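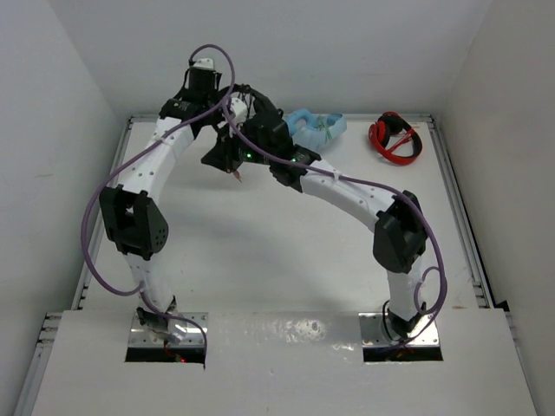 Kallstead Measles Line List, version 2

This dataset holds one row per reported measles case from the Kallstead district outbreak. It was put together for people who teach or test outbreak models and want something smaller and messier than a national registry.

Contents

cases.csv — 609 rows, one per case
contacts.csv — 636 rows, one per named contact pair
clinics.csv — the 13 reporting clinics, with catchment codes
codes.txt — value labels for all coded columns

Main columns in cases.csv

case_id: random string, stable between versions
onset_week: week of rash onset, counted from the first case
age_band: five-year bands, top band is 60 and over
doses: vaccine doses on record (0, 1, 2, or blank)
status: confirmed by lab, linked to a confirmed case, or clinical only
clinic: code that matches clinics.csv

Known problems

A blank in doses means no record was found. It does not mean the person was unvaccinated, and the two should not be merged.

The Boychuk clinic sent paper forms until February. Onset weeks from those forms were typed in by hand, and a few fall after the report week. We left them as they were.

Contacts were traced well in Umon and poorly in Ornunov. Any estimate of how many people each case infected will come out too low if you pool the two areas. Use the area column in contacts.csv to split them.

Mild cases are under-reported, as in most measles data. Adults are probably missed more often than children.

Changes from version 1

Duplicate reports from people seen at more than one clinic were removed. The status column now has three values; the old "suspected" label is gone. Age in years was replaced with age_band for privacy.

Use

Free for teaching and research. Do not try to identify patients or link rows to other records. The data should not be used to rank clinics — they differ too much in size and in testing access.

Please report errors through the issue tracker and include the case_id.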